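The Disassembly Project, Part Four: Screws, Caddies and a Lot of Patience

I promised myself I would write these updates every two weeks, and it has been well over a month, so please forgive me and pour yourself something warm, because there is plenty to catch up on. Our student club has been busy! When I last wrote, in August, we had just settled on a name for the project (Costache, after a long evening of much worse suggestions) and we had a robot that could find a hard drive about as well as I can find my keys.

For anyone new around here, Costache is our entry in the Letus student challenge. The task sounds easy when you say it fast: take old desktop computers, pull out the parts worth saving, and set them down somewhere tidy so that a person can test them and give them a second life. Every team gets the same list of parts, with points for each one that comes out in good shape. Hard drives are worth the most, memory sticks come next, and there is a bonus for any part that goes back in and still works. We have 18 members this term, which is wonderful for ideas and less wonderful for finding a chair.

What we learned about old computers

I went into this thinking the robot would be the hard part. It is hard, don't get me wrong, but the computers themselves have given us more trouble than I ever expected. They may look alike from the outside, and then you open one up and the drive is sideways, or hidden behind a fan, or held in by a little plastic tab that wants to be squeezed in just one spot and no other. We spent a whole evening on latches. A whole evening! I made a chart of them with colored pencils, and I am still a bit proud of it.

We ended up choosing one style of tower to practice on, the kind where the drives sit in plastic caddies and slide out without any tools. That let us put the screwdriver work to one side for now and think about gripping, pulling and putting down. Some 200 practice pulls later, I can tell you that pulling is the easy one. Putting down is where all the grief lives. A drive that goes in slightly crooked will lean, and then the next move goes wrong, and then somebody has to reach for the stop button while the rest of us groan.

The plate that saved our term

So we made a plate. It is 3D-printed in plain gray, with raised blocks and slotted pegs, and the idea is that a drive in its caddy can stand up in it without falling over. The first version took most of a weekend to print and was too tight. The second was too loose, and the caddies wobbled like a toddler on ice skates. For the third we finally did what we should have done at the start, and measured the caddy in several places with a proper caliper, including the corners, where it is a hair wider than the middle. I wrote those numbers on the inside of my notebook cover so I would never have to look for them again.

The other change was in how the arm lets go. We used to open the fingers as soon as the caddy reached the right height. Now there is an extra step where a finger pushes down on the top, gently, before the arm moves away. It costs us a little time on every drive, and we argued over that for a good long while (there are points for speed, too), but I was on the side of the push and I am glad we kept it. 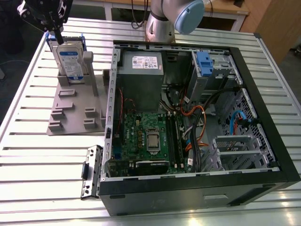
What still goes wrong

Plenty! Cables are our biggest headache. The arm has no trouble with a stiff piece of metal that stays where you left it, but a loose cable drifts into the way and looks different to the camera every single time. For now we tuck what we can out of the path before a run, which the rules allow, though we lose a few points for it. Memory sticks are the next mountain. They need two clips opened and then a straight pull, and our gripper likes to pull at a slant.

We are also fussing over how the computer sits on the bench. If it slides even a little during a pull, everything the robot thinks it knows is off by that much. We have tried rubber feet, a strip of shelf liner and a pair of clamps, and the clamps are winning so far, although they do get in the way of my elbows.

Coming up next

The practice round asks for 135 points to move on, and our best full run so far is a little short of that. If we can get one pair of memory sticks out cleanly, we should be over the line. I will be working on the clip opening with two of our newer members, and the rest of the club will keep on with the drives. I'll post the drawings for the third plate as soon as I have cleaned up the labels, which are currently in my own private shorthand.

If you have a stack of old drive caddies in a closet somewhere, leave me a comment. We have cracked three of ours and we're down to the last good spare.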